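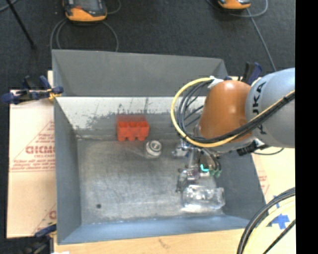 Evdokia Dimitriou
Materials and supplies, Cenby

December 22, 2021

Re: [cenby-supplies] What should go in the gray bin?

Sheena Lindsay wrote:
> Before I place the next order, can we agree on the mix for the gray bin?
> I have 800 left in the budget line and would like to spend it once. Zsolt
> wants more glass, Mitra wants no glass at all. Also, do we still need the
> big orange-red brick? It takes up a lot of shelf space.

Sheena,

Please keep the brick. It is solid, it has a strong color, and the studs give it a side that is easy to tell from the others. It also puts up with being dropped, and I can't say that for most of what we bought in October.

On glass, I would stay with the small clear jars with the silver metal lids and not go any bigger. The lid shows up well from above even when the glass doesn't. If Mitra is worried about breakage, we could order the same size in plastic from Vuvau and keep a few of the glass ones -- I have asked them for a price on 20.

The clear clamshells are the ones I would buy more of. They are cheap, they crush, and under the lights they throw white highlights off every facet. Please get the kind with the faceted sides. The smooth ones from Parix popped open all through the fall and I have thrown out most of them.

Two smaller things. The floor of the bin is scuffed and smudged, with a band of dark splatter marks up by the far wall. Forough tried the usual cleaner on a corner and it made little difference. I would leave it alone for now -- a repaint can wait until the walls need one too.

And could whoever puts things back please keep lids with their jars? I have a drawer of lids and nothing to put them on.

I can send you item numbers for the clamshells tonight if that helps with the order.

Evdokia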